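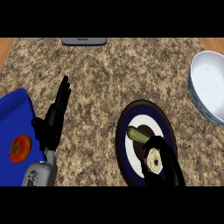

Right hand holding the cucumber over the plate, left hand parked.

Cucumber keeps twisting in the fingers when I lift it off the plate

Posted by Zdenka Jurić in Home Builds

Hello all! I've been building a two-armed kitchen helper in my spare room in Brurthorpe, and before I let it near real crockery I'm teaching it in simulation. I called it Pap. It has two arms, two black hands with proper fingers, and a pretend worktop with a plate, a bowl and a blue board to play with. I'm having the time of my life with it, I really am, but I'm stuck.

The job is to take the cucumber off the plate and put it in the bowl on the right. The right hand closes and lifts nicely, then on a lot of runs the cucumber swings round in the fingers and drops before it gets to the bowl. I did 105 runs on Saturday and gave up counting the drops after lunch. I've tried squeezing harder (worse!) and lifting more slowly (a tiny bit better). The left hand just stays up out of the way with its fingers straight.

Is it my grip, my friction numbers, or am I asking too much of a round vegetable? Any ideas very welcome, even daft ones. 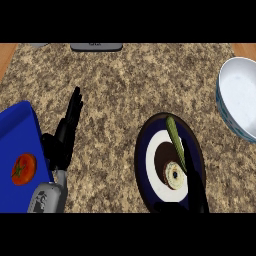
Page last changed: August, 9:40 pm

Brarel
Lovely project! I had the very same trouble with a courgette. My money is on where you're taking hold. If the fingers close near one end, all the weight hangs out the other side and it wants to turn. Work out the middle of the cucumber and aim the palm there, even if that means coming in from a more awkward side of the plate.

Then look at the order your fingers close in. Mine all shut together and the first one to touch gave the thing a shove. I let the thumb and first finger meet it, waited 2 beats of the control loop, then brought in the rest. It made a huge difference and it's such fun to watch when it goes right.

Squeezing harder making it worse is a good clue too. In a lot of simulators a hard squeeze pushes the shapes into each other and the solver spits them apart again. Turn the force down, put the friction up a little, and check whether your contacts include any resistance to twisting. Mine didn't by default and I lost a fortnight to it.

Also, have you got the onion as a solid object? If a fingertip catches it on the way in, that will spoil the grip before you've lifted anything. Try a few runs with the onion taken out and see if the drops change.

Citness
make the time step smaller. fixed mine

Zdenka Jurić
Thank you both! Smaller time step went in first because it was easy, and it stopped the jittering but it still turned. Then I moved the grip towards the middle and staggered the fingers as Brarel said, and oh, what a change. Around 100 runs since and most of them get to the bowl. I hadn't got any twisting friction set at all, so that's tonight's job. I'll try it without the onion as well.

Tomato next!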